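# A Change of Reverb Provision at Trutance

Members and visiting players have been informed that the spring reverb tank in the main practice room at Trutance has been withdrawn from general use. Its place in the signal chain has been taken by the Vallejo, a compact digital reverb pedal supplied by Skastano. The decision was made in March after a period of comparison, and this post sets out how the unit is to be used and what has been observed so far.

The spring tank served the room for many years and will be missed by those who play surf and country material. It was, however, sensitive to vibration, and any movement of the bass cabinet produced a crash through the monitors. Replacement parts had also become difficult to obtain. It remains in the store cupboard and may be signed out for recording purposes on request.

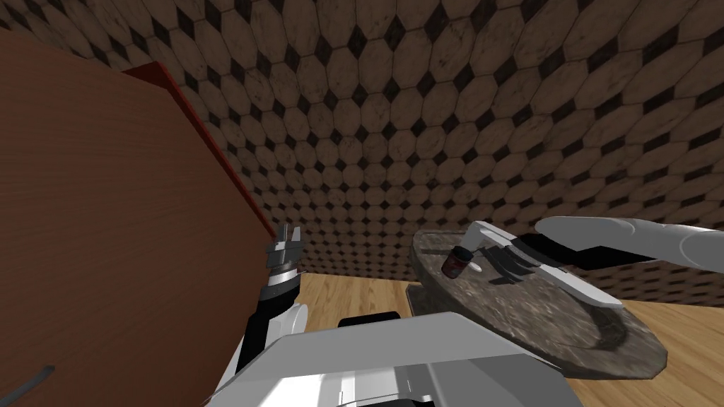 Does the Vallejo need its own power supply?

A separate supply is strongly recommended. The pedal will run from a shared daisy chain, but a faint whine becomes audible at higher gain settings, particularly when the Clomia delay is connected to the same chain. An isolated output on the board has therefore been set aside and labelled for it. Players bringing their own boards are asked to check polarity before connecting anything to the house supply.

## Placement in the chain

The house board now runs in the following order:

- tuner
- compressor
- overdrive
- Clomia delay
- Vallejo reverb

Those who prefer to place the reverb ahead of the overdrive are free to do so, provided the board is returned to its standard order at the end of the session. The result of that arrangement is thick and rather indistinct, although it has suited one or two of the slower pieces rehearsed here. Patch leads should be removed by the plug and never by the cable.

## Settings

The Vallejo offers 21 stored positions, of which two have been locked for house use. The first is a short room sound with the mix kept low, and is intended for ensemble rehearsal. The second is a longer plate with the high frequencies reduced, which sits well behind a single clean guitar. The remaining positions may be overwritten at any time, and players who wish to keep a sound should write the values down before leaving.

The decay control deserves a word of caution. Its upper range is very sensitive, and a small turn past three o'clock moves the pedal from a long tail into something close to continuous sound. In a full band this masks the vocal almost entirely. The author has found that most material benefits from a lower setting than one would choose when playing alone.

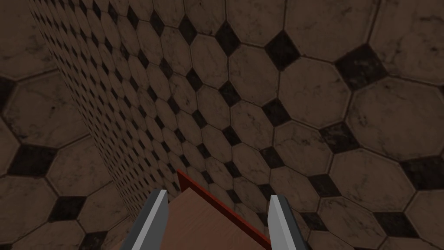 The tone control is more forgiving. Turned fully down, it gives a dark and slightly muffled tail that recalls the old tank – without the metallic drip at the front of the note, it must be said. Turned fully up, it adds a noticeable hiss with single-coil pickups. A position just below the middle has been adopted for both locked sounds.

There remains the matter of the footswitch. It is of the soft type and gives no click, so the only confirmation that the effect is engaged is the small lamp above it. Several players have pressed it twice in error and begun a piece with no reverb at all. Skastano has been asked whether a brighter lamp can be fitted, and a reply is awaited.

Stereo operation has not yet been tested. The second output is covered with tape for the present and should be left so until a further pair of leads has been made up.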